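Old desktops, opened up

I love the inside of a desktop tower, and drive caddies most of all. No screwdriver, no swearing, just a plastic tray and a place for it to go. Pei-shan Hung got me into this, and we've been through 61 machines since November – I'm still not bored!

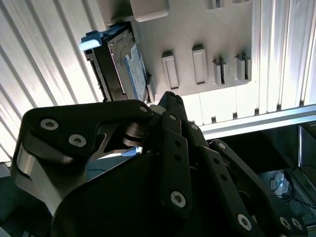
Hard drive in its black caddy, up on the gray panel.

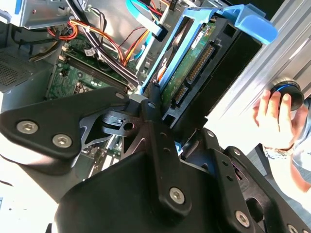
Bright blue caddy, and look at those cables!

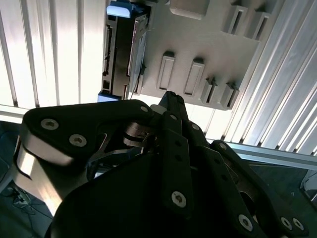

Gray mounting plate, with a faintly layered print texture. 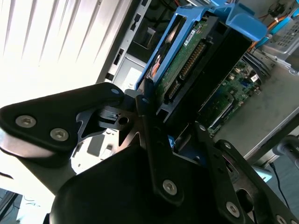
Blue caddy again, gold pins showing.

Next up are the Calia towers, which Braulio Pacheco swears have even better trays.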